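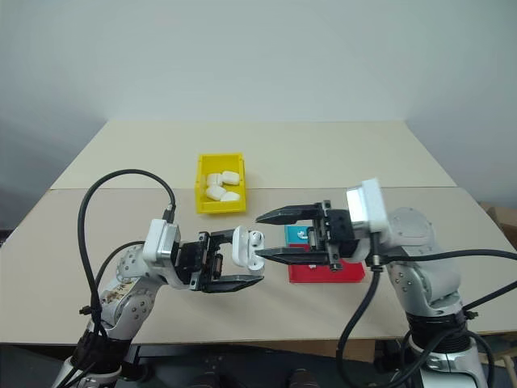

Figure 3. Bimanual workcell during the case-handling task. The left gripper holds an open charging case while the right gripper is at the base of the case.

4.2 Gripper comparison on the case-handling task

Last updated: May

The second set of trials compared two finger designs on a task that requires both arms to work within a small shared space. The arms, wrist modules and controller were left unchanged from Section 4.1, so that differences in outcome could be assigned to the fingers and to the grip settings used with them. The first design, referred to as Akura, is a tapered wedge finger that narrows to a pointed tip. The second, referred to as Gralwood, is a flat parallel finger with a compliant pad.

The task uses earbud charging cases as test objects. They are small, glossy and rounded, and they offer few flat surfaces to a gripper. At the start of a trial, closed cases are placed in a yellow bin on the table. The left arm removes one case and brings it to the middle of the work area, where the lid is opened. The right arm then takes out the earbuds. Figure 3 shows the two arms with a case held upright between the left fingers, its lid folded back and both earbuds seated. The lower finger of the right gripper meets the edge of the base between the two earbuds.

Each finger design was run for 140 trials under the Filali controller. Bin contents were rearranged by hand between trials, and no fixed layout was enforced. A trial was scored as a success only if the case stayed in the left gripper from pick to final release. Trials in which a case slipped but was caught again were scored as failures, in keeping with the rule used at the Flerkau site.

The wedge fingers performed better during removal from the bin. Their narrow tips could be lowered between neighboring cases without pushing them against the side walls, and 11 of the 140 trials ended in failure at this stage. The padded fingers were too wide for the same approach when cases were grouped closely, and the operator often had to select a different case. Once a case had been picked, the order was reversed – the pads held the curved shell firmly, while the wedge fingers allowed it to turn slightly when the lid was opened.

Extraction of the earbuds was the most demanding step for both designs. The right finger has to enter a small gap without pressing the base out of the left grip. With the padded fingers, contact was usually made with the rim of the case first. With the wedge fingers the tip could reach the gap, but small errors in wrist angle had a larger effect on where it landed. Lowering the closing speed on the right arm reduced these errors and added 2 seconds to the average trial.

Wear was also recorded. The wedge fingers were inspected after 1,000 closing cycles and showed surface scuffing without a measurable change in tip position. The pads were replaced once during the same period. Cable routing limited both designs equally, as the loops at the wrists had to remain clear of the opposite arm when the grippers faced each other.

These results led to the mixed setup described in Section 4.3, in which the left arm carries padded fingers and the right arm keeps the wedge fingers.

Shares: 11 | Comments: 2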